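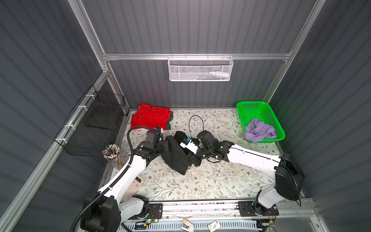
GARKLOW, 2024-07-17 — Herow is opening the doors on its new folding table program, a free drop-in series for anyone whose clean laundry spends more time in the basket than in the drawer. The program grew out of a small trial in March, when 63 households in Garklow tried the same simple setup at home and wrote to us about how it went. The setup is one clear table, one basket, one soft cover and a place at the back for whatever is already folded. You can get a long way with just that: a red piece stacked on a dark green one in the back corner, something lavender still waiting in the bright green basket, and the middle of the table left for the black garment you're dealing with right now. We love how calm a pile of laundry starts to look once every piece has somewhere to be!

"People come in thinking they're bad at folding," says Josée Bélanger, who leads the program at Herow. "Mostly they've been doing it on the edge of a bed, with the whole load in their lap. Give them a flat surface and one shirt at a time and they're off."

Each session lasts 20 minutes. That's on purpose. The March households told us they'd happily give up a coffee break to get a load put away, but they weren't going to give up an evening. So you bring a small bag of clean clothes, take a spot at a table, and go home with the bag in better shape. There are two tables to start with, and if they fill up we'll look at adding more in the fall.

What we cover changes with what people bring. T-shirts and towels go quickly. Fitted sheets get their own corner (and a fair amount of laughing). The part that has surprised us is how many questions come in about dark, floppy things — black tops, thin sweaters, anything where you can't easily tell the front from the back until it's lying flat.
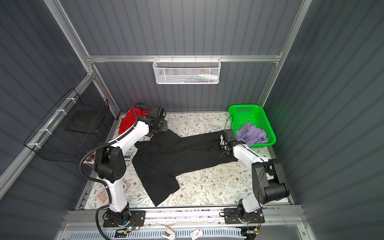

3 min read

For dark clothes, the cover on the table matters more than we expected. We picked a pale one with a leafy vine print and small tan and brown flowers, and a black garment spread out on it is easy to read, even when one side is stretched out flat and the other is still all creases. Find the hem, find the shoulders, and work from there. On a dark table the same piece is a guessing game. If you have an old light-colored tablecloth in a closet, use that. You don't need to buy a thing to follow along with us.

The basket is worth a word too. Ours has holes in the sides and sits at the back of the table, where it doesn't eat into the folding space. Several of the March families had been keeping theirs on the floor and bending down for every sock. Moving it up was the change they mentioned most in their letters, well ahead of any folding method we'd shown them. One family wrote that they'd started leaving the basket up there all week, and that the kids now take their own things out of it. We were thrilled with that one.

Josée has also put together a printed booklet, "Flat, Half, Half Again," with drawings for every fold we teach and a section on clothes that are better hung up. It is named for the way her grandmother folded dish towels. The first printing is 164 copies, free at the door while they last, and the Brunner Street library will keep one at the front desk for anyone who'd like to look through it.

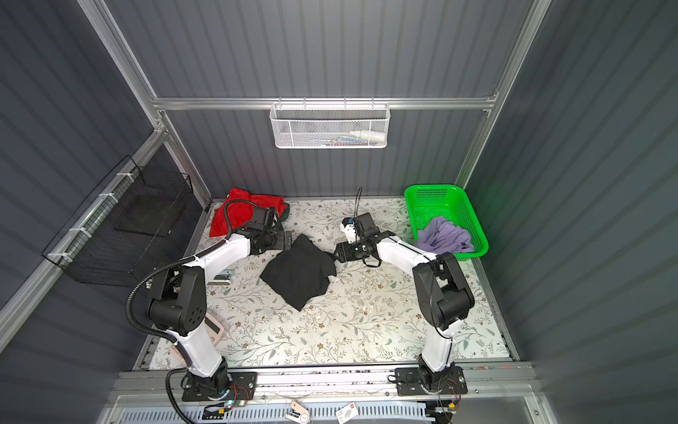
Black cloth in the middle of the table, white tag peeking out near its right side. Photo: Herow

Tags get a full page in the booklet. A tag is the quickest way to tell the back of a plain top, so we suggest finding it before you make the first fold. It's also a good moment to check the washing instructions on something new. And if a piece comes out lumpy, open it up and start over. A second try takes a few seconds, and it's much nicer than fighting with a crooked stack later on.

Nomotis, our neighbor in the building, is lending us the room and has kindly agreed to keep the side door open for strollers and wheelchairs. Sessions run in the afternoon and again after dinner. No sign-up is needed for groups of up to four. Larger groups, school classes and senior clubs are very welcome, but please get in touch first so we can have enough table space ready.

Clothes should be clean and fully dry. Please leave delicate or valuable pieces at home. Children are welcome with an adult, and they tend to be very good at socks.

About Herow
Herow runs free, practical classes in everyday housekeeping for people in Garklow, including mending, laundry and closet sorting. The folding table program is its first regular drop-in series.

Press contact
Josée Bélanger, Program Lead, Herow
Interviews and visits to a session can be arranged on request. Copies of the booklet are available to local media.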